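Trorier Tablecloth Fabric by the Metre

Home / Household textiles / Table linen / Cut to length

Product summary

The Trorier range is a printed cotton cloth supplied by the metre for dining tables, side tables and serving areas. It is intended for halls, guest houses, tea rooms, care homes and private households where table coverings are laundered often and need to keep their appearance. The cloth is available in patterned and plain versions, and all versions are cut from the same base fabric, so that they can be used side by side on adjoining tables.

Designs

Lolemberg – a repeating pattern of flowers and leaves on a light ground.
Macaraeg – a narrow stripe running along the length of the cloth.
Brondulby – plain, with no pattern, in four colours: chalk, stone, moss and slate.

Colours may differ slightly between production batches. Customers who need several lengths to match are asked to place them on a single order. Where a later order must match an earlier one, please send a cutting with the order form and we will compare it with current stock before any cloth is cut.

Specification

Composition: 100% cotton
Weave: plain
Width: 150 cm between selvedges
Minimum length: 1 metre
Maximum continuous length: 25 metres
Pattern repeat (Lolemberg): 32 cm
Shrinkage: up to 3% in length on first wash
Finish: none; the cloth is not coated and is not wipe-clean
Edges: supplied cut and unhemmed unless hemming is ordered

Measuring your table

Measure the length and width of the table top, then decide on the overhang. An overhang of 20 cm on each side suits most everyday dining tables. For formal settings 30 cm is usual. Add the overhang twice to each measurement, once for each side, and add a further 3 cm at each edge if the cloth is to be hemmed.

For round tables, measure across the widest point and treat the result as both the length and the width. The cloth is supplied as a square or rectangle; we do not cut circles. Tables with a finished width greater than that of the cloth will require a join. When ordering the Lolemberg design for a joined cloth, please allow one additional pattern repeat for each join so that the flowers can be matched across the seam.

Hemming service

Hemming is carried out in our own workroom with mitred corners and a double-turned edge. Cloths to be hemmed are washed once before sewing, and the finished size given on the order is the size after that wash. Please allow an extra ten working days. Hemmed cloths are made to the customer's measurements and cannot be returned unless faulty.

Care

Wash patterned cloths at 40 degrees and plain cloths at up to 60 degrees. Do not use chlorine bleach. Tumble dry on a low setting or line dry, and iron on the reverse while slightly damp. Wax should be allowed to harden and then lifted away before washing. Tea, coffee and fruit stains come out more readily if the cloth is rinsed in cold water before it goes into the machine.

Cloths kept in store for long periods should be rolled on a tube. If they have to be folded, refold them along different lines from time to time – permanent creases form most quickly where the same fold is pressed again and again.

Samples

Cuttings of all designs are available free of charge, up to three per customer. The cutting of the Lolemberg design shows part of the repeat only. Larger sample pieces, 50 cm square, may be purchased and the cost is deducted from any order placed within the following month.

Trade and institutional orders

Trade terms apply to orders of 300 metres or more in one design. For orders above 1000 metres, cloth is woven and printed to order and the delivery period is confirmed in writing. Orders intended for the summer season should reach us by the end of March. Schools, charities and residential homes may apply for an account using the form on the trade page.

Delivery and returns

Unhemmed lengths in stock are dispatched within five working days. Goods are sent rolled where the length allows and otherwise folded. Uncut and unwashed lengths may be returned within 30 days of delivery, and we ask that they be returned in the original wrapping.

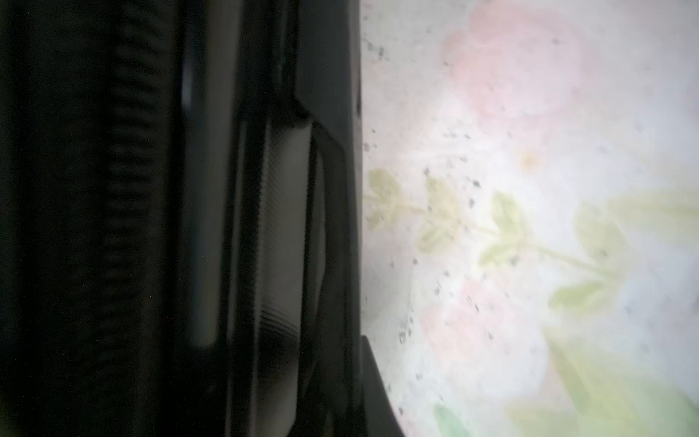 Please inspect the cloth on arrival and before cutting or washing. Faults in weave or print should be reported with the order number, which is printed on the delivery note – claims for visible faults cannot be accepted once the cloth has been cut.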